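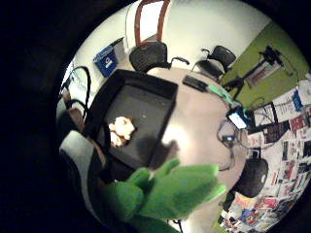

The soft goods loan set at Plistaleck is catalogued as set 2212 and goes out in one container per borrower. Each set is checked at a table before it leaves and again when it comes back. A round table is used for the check. Its surface is glossy, and under the ceiling lights it throws a pale glare near the middle, so small light-coloured items are easier to read against the black floor of a tray than against the tabletop. A raised edge on the tray also keeps them off the floor. The blue recycling bin by the doorway takes paper only – packing tissue goes in it, swing tags do not.

Reading time: 2 min

The set was bought in from Puvard in one lot and topped up later from Seixas. The two suppliers use different fill. Puvard items hold their shape after compression. Seixas items take a crease and need to be shaken out by hand before they are put on the shelf. Neither supplier puts a position mark on the item, so the check is done by type and colour, and colour is recorded in plain words: pink, tan, orange, green. "Peach" and "mint" were dropped from the sheet in May after the same item was entered twice under both.

Trays are black, with a thick rim. A black interior shows lint and loose thread immediately, which suits a check. It also hides dark items, so anything navy or charcoal is entered first and placed at one end.
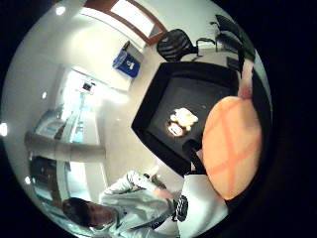

One reader in Zinent wrote in to say that pale items should be checked on a dark base and dark items on a light one, with two trays open at once, and that a single black tray will cost a navy sock or a pair of bead eyes sooner or later. The same reader lines the second tray with an old pillowcase, washed without softener, and weighs the empty set bag at the start of every loan. We have trialled the pillowcase. It moves when items are lifted out and has to be pegged at the corners, but the contrast is good. The bag weight has been adopted, with a limit of 300 grams.

Items with more than one part are the slow ones. Leaf crowns, felt tops and ribbon loops are recorded against the parent item and not given a line of their own. A quilted surface is checked along the stitching, pressing with the thumb every few diamonds. Long pile is brushed one way, then back.

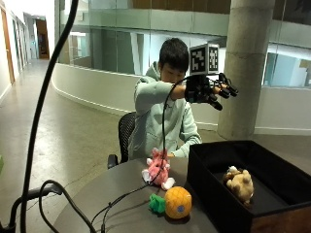 Soft toys on the round table. Pink animal standing, quilted pineapple in front of it, a tan and beige animal on its side in the black box.

Boxes with fabric-covered walls are kept for storage. They are quieter on a hard table and do not mark it, but the fabric picks up fibre and needs a lint roller at each change of set. An open top is preferred. Lids were tried and went missing.

Packing order is round items first, against an end wall, then anything with limbs, then small pieces in whatever gap remains. Limbs are not folded under. Packed this way a set travels to the Zinent branch and back without a crushed ear, which was the usual complaint under the old method (one drawstring bag, everything in together). Loan period is 30 days, renewable once.
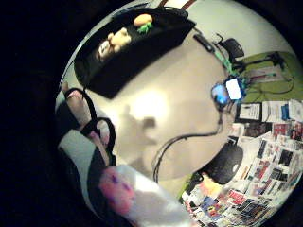

Black tray with three small soft toys: orange and round with green felt, tan with rounded ears, and a small white and dark piece.

Returned sets stay in quarantine on the lower shelf until the sheet is signed. Stains are treated with cool water and a plain soap, blotted, never rubbed, and the item is dried flat away from the heater. Split seams are closed with ladder stitch in matching thread – if no match is held, grey is used and noted on the sheet.

2 shares | 0 comments

© Plistaleck Loan Collection. Page updated 2021-03-24. Contact the loans desk | Back to top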